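Hand guiding or remote control for recording drive swaps?

Posted by mwheelock, 30 August 2023

We are a small refurbishing shop and we want an arm to do one job, taking hard drives out of old desktop towers and putting them back. The drives sit in blue plastic caddies that clip into a metal cage. We have 40 demonstrations so far, all made by holding the arm and pushing it through the motion with the gripper camera recording.
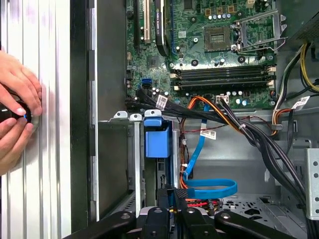 The policy we trained on these gets to the caddy most of the time and then pulls at a bad angle, so the drive binds in the cage. When I guide the arm by hand I can feel it bind and correct for it, but I don't think any of that ends up in the data. We only log joint positions and video. Would it be better to start over with remote control? The Trindia handset we were offered has no force feedback. Also, how many demonstrations should I plan for? Someone on another site said 2,000, and we can't do that many with 2 people.

Sosina Habte

I would switch. With hand guiding, your arm is supplying force the robot never had to supply, and your hands get into the wrist video too. The policy won't have those hands in view when it runs. With remote control the motors do the work, and the commands you record are the ones the robot needs.

You don't need 2,000 for one job on one model of case. Plan on a few hundred. Before that, check these:

Log the commanded position and the measured position. The gap between them tells you when the drive is binding.
Add a fixed camera beside the table. The wrist view loses the cage once the gripper is close.
Record the pull and the insertion as separate tasks.
Include recoveries. Start 11 or so of every batch with the caddy already crooked.
Move any loose cables between takes, so the policy doesn't learn one layout.

No force feedback is annoying for the first day. Go slowly on the pull and watch the angle of the caddy on the side view. We did the same kind of work in June with a Premus controller and it was fine after some practice.
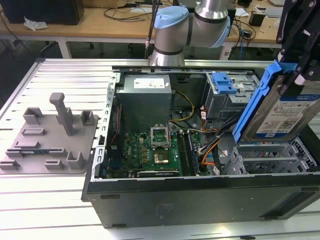

tbarrow_77

I disagree on throwing out the 40. Keep them for the approach, up to where the fingers close, and only redo the pull by remote. We did that on a latch job and it saved us a week. Crop the hands out of the wrist video if you can.

Kestrel9

just buy Belay, it has a mode for this

mwheelock

Thanks. I'm going to log both positions first and see how big the gap is on the bad pulls. I'll redo the pull by remote and keep the old approach data where the hands are out of view.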